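Spend the money on the tables: a chat with Lingyun Liao

I'd been told to bring a notebook and no laptop, and I soon saw why. Lingyun Liao does all her budgeting out loud.
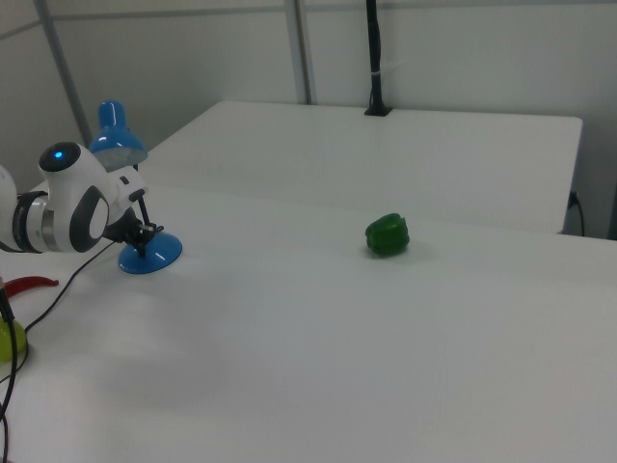 "Everyone rings me about the arm," she said, pushing a mug of tea at me. "Which arm, how much, can we have two. And I say fine, lovely, but what's it going to stand on?"

She plans equipment for Mandport, a small outfit that sets up robot benches for teaching and testing, and she's been at it long enough to have made (her words) every daft purchase going. I wanted to know how a small team should go about buying its first arm, and we were still talking two hours later.

Her first rule is to price the bench before the robot. Tables, clamps, poles, power, a spare set of fingers for the gripper. On her last order the clamps and cables alone came to £1,439, and the customer hadn't put down a penny for them. "Jianhua Peng signed it off in the end, bless him, but I did get a look."

Then there are the things the arm has to pick up. I'd assumed this would be the cheap bit, and it is, but she still gives it a line of its own. She likes a mix: peppers, fruit, a little desk lamp with its lead still on. "People practise on blocks and think they're done. Give it a lamp! It's got a thin stem and a round shade, and there's a cable trailing off it waiting to get caught. You learn more about your gripper in a morning with a lamp than in a week with blocks."

Her allowance for odds and ends like these is £200 a year, and she's cross if it isn't all spent.

I asked about suppliers. She's had quotes from Dorka and from Priler for the next bench and was happy to say they were miles apart, though most of the gap was in the support contract. Dorka wants payment up front. Priler will take 60 per cent on order and the rest once the thing is up and running, and that suits her, as her money doesn't come through until November. "Read the bit about call-outs," she said. "Then read it again with a biscuit."

Would she ever buy second-hand? She pulled a face. The arm, maybe, if Zhiqiang Hou had been over it first — he looks after the repairs. Grippers, never. Tables, every time, so long as they're level and big enough to leave a good bit of clear space between things.

She's hoping to order before the winter, once she's settled on the size of the back table.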